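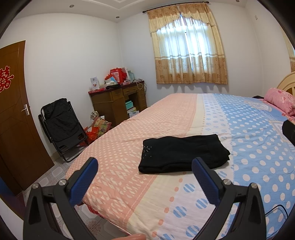

Good practice for a hand-held gripper starts with the pads - the Zeneck 4 has two per tool, and our pad rule is simple: wipe them before every session and swap them as a pair. We love this rule! Dark laundry is a great test of it, and a folded black garment with tiny silvery studs on it asks a lot of any pad, so check the texture for snags before you go near one. Keep fingers behind the linkage bars while the arms close, and route the cable behind the arm, clear of the pads.

Home Grippers Pads Safe Use Contact

The safe use sheet was written by Helmut Rathjen and comes in the box.

4 comments 2 shares

Related items
Prosano pad wipes
Dzene spare pivot pins
Gallau cable clips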